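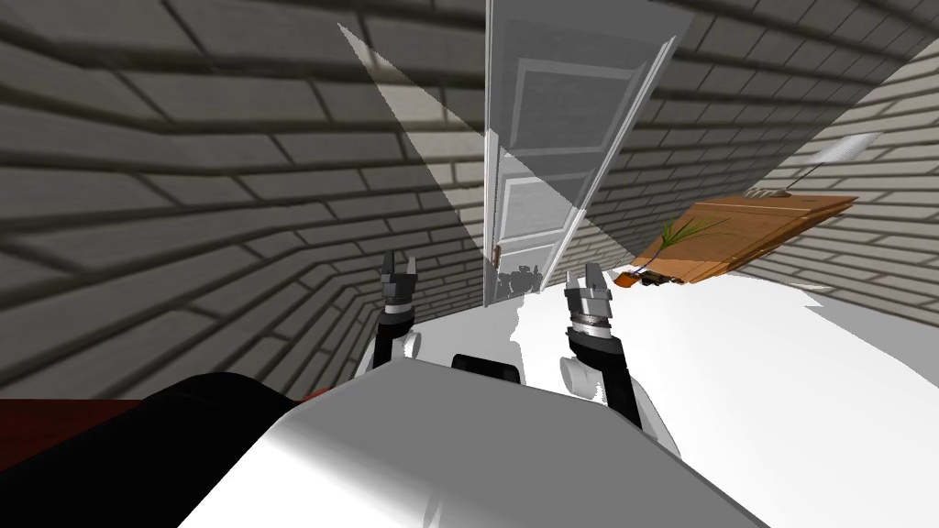 The Left One
by Sayaka Tamura

I've got two hands in the simulator and I'm supposed to pick a favourite by lunch. The right one's the chunky one, the Koromard, all collar and confidence. The left is the Volholm, skinny fingers, no reputation to speak of. Kenta has money on the Koromard – well, he has a doughnut on it, and in our office that's a serious wager.

"Same arm settings, same controller," he says over my shoulder. "Let it be fair."

"It is fair!"

It's mostly fair. I've given the Volholm 10 extra milliseconds because I feel sorry for it, and I'm not telling anyone.

So I switch over to the wrist view and nudge it along, slow as treacle, and my whole world shrinks down to two fingers and the gap between them.

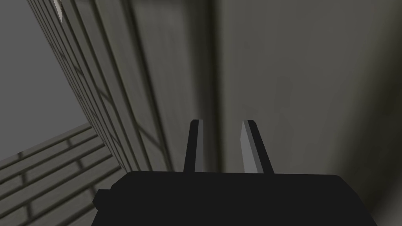

Reading time: 3 minutes

You get strange, looking out of a wrist. I tilt my head and the room tilts back (Kenta says I lean so far in my chair he's waiting for the thump). I breathe out before every close command, as if the fingers could hear me. My mum used to thread needles like that, at the kitchen table in April with the window open, holding her breath for the whole street.

"You're coaching it," Kenta says.

"I'm operating it."

"You said 'good girl' just now."

Did I? I don't look round. The log says 33 closes so far, and I've caught myself remembering some of them fondly, the way you'd remember a good serve at tennis.

Trefor rings at noon wanting the name for the order form. I've got both spreadsheets open and the cursor sitting in the box. Kenta is already putting his coat on for the bakery.

"Give me one more run," I tell Trefor, and I take those 10 milliseconds back.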